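Home | Programs | Recipes | News | Contact

Nandale Food & Wellness: where we are with the fermented foods newsletter

April 25, 2019

Hi Maxence,

You asked for the short version this time, so I'm going to try (you know how I get about cabbage).

The list is at 1,817 subscribers. When we sent you our December report I was worried we'd stall after the holidays, and January was slow, but the sauerkraut starter guide brought people in and they've mostly stuck around. We lost 173 over the whole period, a lot of them in the week we sent two emails on the same day. My fault! I've fixed the schedule.

The 90-day gut-friendly eating plan is written and the first two months are laid out. Gowda is still checking the portion sizes in the last part and wants to swap out the coconut kefir, which is hard to find in the smaller stores around here. I said yes. That pushes the finished PDF back a bit, but I'd much rather send it late than have people driving across the county for one bottle.

Money: the grant has covered the mailing software, the designer and the jars for both workshops. The Daltach kitchen rental came in higher than I budgeted because they now charge for cleanup, so I moved some of the printing money over. Tusar sent you the receipts separately. If the line items look funny, call me before you call her, she's done enough spreadsheets this month.

The workshops themselves were packed and loud, and we ran out of ginger at the second one. People keep asking for a session on what to feed kids, so I'd like to talk about adding that for the fall.

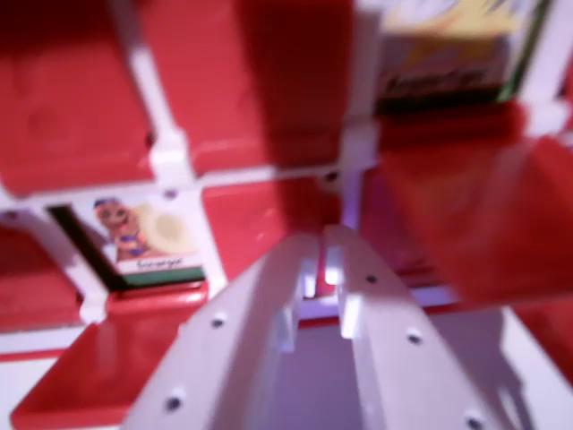
The red flip-tile game.

What I need from you: an okay on the printing change, and your notes on the sign-up page. The confirmation email is landing in spam for some folks and I'm rewriting the subject line this week.

Talk soon!

Contact us | © 2019 Nandale Food & Wellness | Back to top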